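Cord week continues! Today the power strips come out of the drawer of shame and onto the big work table (11/12/22, writing it down so I can't pretend it was sooner)

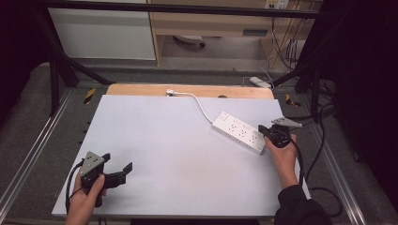

Some of you asked why I bother laying each one out on a board before I do anything with it. It's so much easier to look over a strip when it's on something pale and flat. Dust, scuffs, a nick in the cord, you spot all of it against white

Okay so my order of business. Unplug from the wall first (please!!). Then straighten the cord all the way out to the plug and run your eyes along it. Anything cracked or scorched goes straight in the recycling bag, no second chances

Dry cloth over the top, soft brush for the socket openings. I don't use sprays on these, ever

Then the cord. I used to wrap it tight around the strip and wow, do not do that, it bends so sharply right where it comes out of the end. Loose loops now, one strap, plug tucked in on top

Straps are the 40 pack from Greleo. They're fine! A bit scratchy. I like the Plilstead ones better but they only come in a color I can best describe as old mustard

Labels: I write the room on a bit of tape and stick it near the plug, so when I'm crawling around behind the desk I know which one I'm about to pull (ask me how I lost a whole afternoon of spreadsheets in June)

Keeping 2 spares and that's it. The rest are going to the swap shelf at Taltudlow if anybody local wants one, message me first because they go fast

Next up is the box of phone chargers and I am already tired just thinking about it. If you have a system for the tiny short ones please tell me, mine just turn into a nest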